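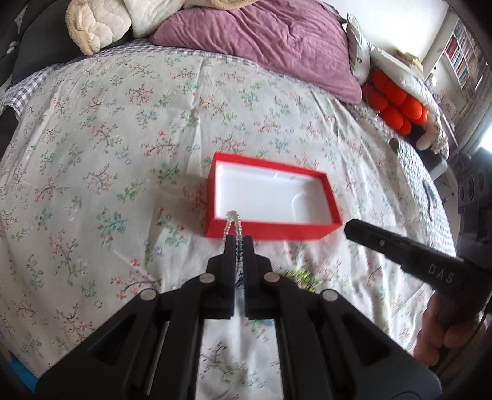

Jewellery sort-out, day one. I've been putting this off since October, when I told Mercedes I'd have the lot ready for the Skitstead swap table, and then of course I did nothing. So today everything gets sorted on the bed, where I can see what I own. The clear beaded necklace goes in first and it's getting the red box with the white insert all to itself, no sharing. The green and gold strands next to it are still a tangle and can wait their turn.

2/ Why its own box? Last year I kept all my beads in one biscuit tin and spent a whole evening at the kitchen table with two pins and a torch. Never again!

3/ Favourite untangling trick, from my aunt in Stistow – a tiny bit of talc on the knot, then roll it between your fingers. Don't pull. I always pull.

4/ Someone asked if a floral bedspread is a silly place to do this. Maybe, small beads do vanish into the flowers a bit. But it's soft, nothing bounces, and if a string goes you aren't crawling under the fridge after it.

5/ Current piles: keep, swap, fix, and "why did I buy this". The last one is winning. There's a brooch in there shaped like a boot.

6/ Catinca Bogdan has just messaged to say she wants first look at anything green. Catinca, you can have first look at the tangle, bring your own pins.

7/ Prices for anyone coming along: most bits are a straight swap, but the boxed ones will be 16 dollars each. I paid 60 for one of them at Rafferty and I'm still a bit sore about it, so please be kind.

8/ Clasps are my next headache. Two have gone dull grey and one won't shut at all. If anybody knows a person in Dikau who does small repairs and doesn't charge the earth, send me their name?

9/ Stopping for a cup of tea. Earrings tomorrow, and I already know half of them are singles.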